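Illa Hand-Held Gripper, Model 2140
Supplied by Drundent

The Illa 2140 is a two-finger hand-held gripper for recording household and office chores before they are attempted by an arm. The operator carries it, does the job by hand, and the recording is used to train the Palumbo arm controller.

Typical work: table clearing in a meeting room.
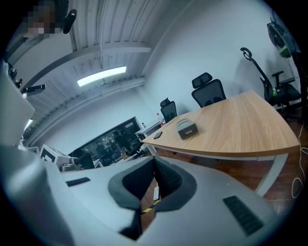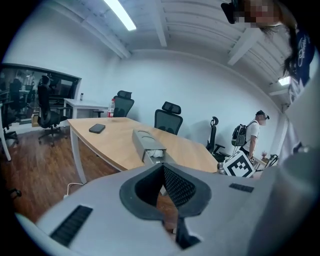

Meeting room with wooden table and office chairs.

Current status of the arm, by task:
Picking up a tissue box: reliable on a clear table.
Moving a phone lying flat: 2 failures in 30 trials.
Upright bottles: accepted when capped.
Pushing in chairs: not supported.
Wiping: under test, planned for November.

A full table reset still needs a person standing by. Ermanno Mancuso's bench tests put the arm at 4 times the duration of the same job done by hand. We do not recommend it for unattended use.

Spare finger pads are sold in pairs. For trial units, write to Ottavio Dal Bello at Drundent.

Page revised September 2021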